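How to Reheat Frozen Steamed Buns

Frozen buns from the store are already cooked, so all you are doing is warming them through. A microwave will do it in a minute, but the outside often turns tough. Steam takes longer and keeps the dough soft.

What you need

Frozen plain buns
A steamer, or a pot with a steamer basket and lid
Water
Tongs

Step 1. Add the water

Fill the base to the line marked inside. With a regular pot, use an inch of water and check that it stays below the basket.

Step 2. Set out the buns

Take the buns straight from the freezer. Do not thaw them on the counter, as the bottoms get gummy. Leave a finger's width between them – they swell a little. If yours tend to stick, put a square of parchment under each one.

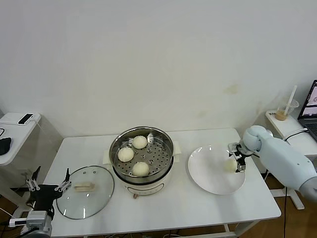
Three buns in the steamer basket.

Step 3. Steam

Cover and bring the water to a boil, then turn it down to medium. Small buns need 8 minutes from the boil, large ones 12. Filled buns need 15. Keep the lid on the whole time.

If water drips from the lid and leaves wet spots on the tops, wrap the lid in a thin dish towel and tie the corners up over the handle, well away from the burner.

Step 4. Rest

Turn off the heat and wait two minutes before you lift the lid. Opening it right away can make the tops wrinkle. Tip the lid away from your face and take the buns out with tongs. 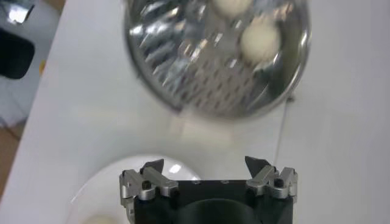
Leftover buns keep in the fridge for two days in a closed bag. Reheat those for 4 minutes. For longer storage, freeze them flat on a tray first and bag them once they are hard.

Posted by Mercy Langat, 2026-03-30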